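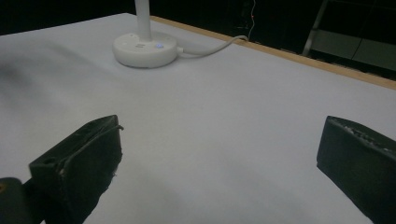
Eleven years at the same desk and Clodagh Heffernan says she still couldn't tell you what she did on most of those afternoons. Mornings, yes. Mornings she remembers. After lunch it all goes to soup.

HOME & WORK / Features

She quit the desk in July. Not the job, the desk. Moved the whole operation to the kitchen of her house in Ondusley, two rooms and a porch, and started doing her bookkeeping between seven and noon. Then nothing. Phone in a drawer. She figured clients would scream. Two did. One left.

"The rest just started calling me at nine," she says. "Like they'd been waiting for somebody to tell them when."

So, the short day. You've heard about the short week, everybody has, there's been a lot of ink. The short day gets less. Harder to put on a banner maybe. And it's messier, people cheat at it constantly, including me, I wrote most of this after supper.

I spent a good part of the summer calling people who'd cut their working day down to five hours or under. Same pay if they could swing it, less if they couldn't. Bookkeepers, a guy who restores pump organs, a small sign shop called Toltance where the front door is locked at one p.m. and there's a bell you can ring that does nothing. I rang it.

Cyprian Walczak runs Toltance out of the old Kaczmarczyk building, down by the Usel bridge. Big rooms, bad heat. He used to keep the place open till six and eat dinner standing up. What changed his mind was invoices. He went back through a year of them one winter and wrote down the hour each job got finished, because he's the type who writes that on the ticket. Nearly all of it done before lunch. The afternoons were reprints. Misspelled menus, a banner with the wrong phone number, 66 yard signs that had to be eaten at cost when the name on them was missing an L.

"I was paying people to make mistakes and then paying them to fix it," he says.

His crew was suspicious. Fair enough. When a boss says go home early you look for the catch, and there was one: no long coffee, no radio argument, no wandering over to see what the other guy is cutting. Heads down. One of the printers hated it and said so, said the talking was the reason he came in. He lasted till the fall. Walczak still sounds bad about that.

Then he put the coffee back. Twenty minutes, ten o'clock, everybody sits. The day got that much longer and he says the work got better again, though he didn't go through the invoices a second time to check.

I kept hearing versions of that. People strip the day down to the studs, feel great for a month, then miss something small. Heffernan missed the drive. She didn't expect to. Half an hour each way of bad traffic and she'd been complaining about it forever, but it was where she quit thinking about other peoples receipts. Now she walks to the feed store and back before she opens the laptop. Doesn't buy anything. The dog goes.

Money. Have to talk about money. Heffernan gave up $900 a month when the one client walked, and she got some of it back by raising her rate, which she'd been too tired to do for years. She did it over email at eight in the morning. A 95-word email, she had it ready to show me. No apology in it anywhere. She says the four o'clock version of herself would've put in three.

Not everyone can do this and I don't want to get letters. If you're on a register or a ward or a truck, the hours are the hours. The organ guy made that point before I could. His wife drives a school bus, split shift, up at 4:30, and when he started knocking off at noon there was some chill in the house. He cooks now. Every night, he stressed, not just the fun ones. It helped, he thinks. She wasn't avaliable for comment, she was driving the bus.

What do they do with the time? I asked everybody and the answers were dull, I mean that nicely. Naps. Gutters. Walczak takes his mother to her appointments and doesn't look at the clock in the waiting room. Heffernan tried to learn the accordion and has stopped. She gardens a little, badly, and last month she sat on the porch for a whole afternoon and watched the county patch the road.

She went in at five to start the rice. There was a message on the phone when she took it out of the drawer, a client wanting to know about a mileage deduction. She answered it the next morning at ten past seven.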